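Setting up seat reservations for a school play

These steps cover online booking for a school or community production using the Rumura booking form. They assume a hall with unnumbered seating and two performances. Allow one evening for the set-up and a second for testing.

Before you start

You will need the hall's licensed capacity, the performance dates and start times, the ticket prices, and an email address that more than one person can read. Do not use a personal address. Replies will continue to arrive after the last night.

Step 1. Work out the number of seats to release

Start from the licensed capacity, not the number of chairs in the store. Subtract the seats lost to the sound desk, the wheelchair spaces and any row removed for the stage extension. At Dellstead the hall comes down to 200 seats for each performance. Hold back a few of these for the door and enter the remainder in the form.

Step 2. Create one event per performance

Open Events, then New. Enter the title, date and start time. Create a separate event for each night – the form can hold both dates under one event, but it then counts all bookings against a single limit, and one night can be oversold without any warning.

Step 3. Add the ticket types

Add Adult and Child as a minimum. Tick "Shares event limit" for each type. If this is left blank, each type is given its own limit and the hall can be filled twice over.

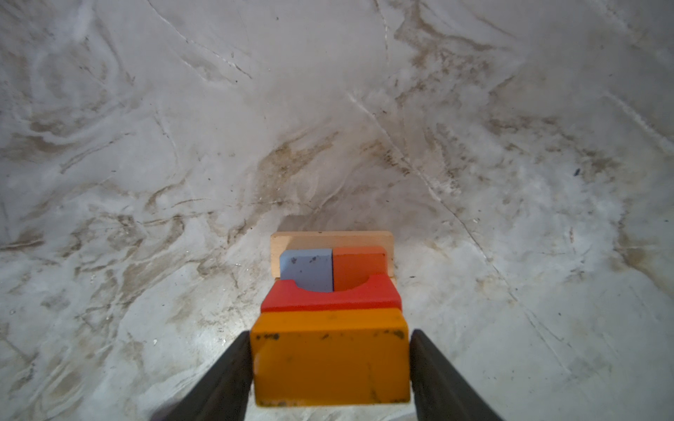
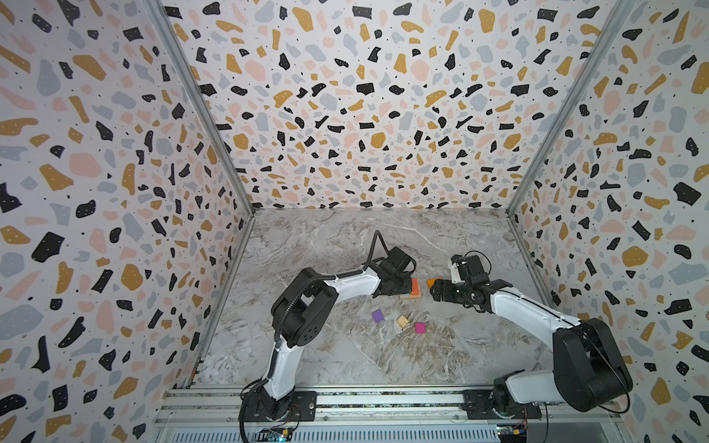 Yellow-orange block between two gripper fingers (first picture); two robot arms in the patterned enclosure (second picture).

Step 4. Write the confirmation message

Keep it short. State the performance, the number of tickets, the amount due and where to pay. Riet Lambrechts, who wrote the Andstead version, puts the door opening time on the first line, and this has cut the number of queries.

Step 5. Test the form

Make a booking for each ticket type on each night. Cancel one and check that the seats return to the total. Then set the limit to 2, book both seats and try to book a third. The form should refuse. Restore the correct limit afterwards and delete the test bookings.

Step 6. Publish the link

The full address is long and does not print well. Use the short link under Share on the poster, and type it into a phone from the printed proof before the posters go to the copier.

Step 7. Print the door list

Close bookings at noon on the day. Export the list as a spreadsheet, sort by surname and print two copies, one for each door. Payments taken at the door are marked on paper and entered in the form the next morning.

Page last changed 9/5/19. Corrections to Lakshmi Gounder.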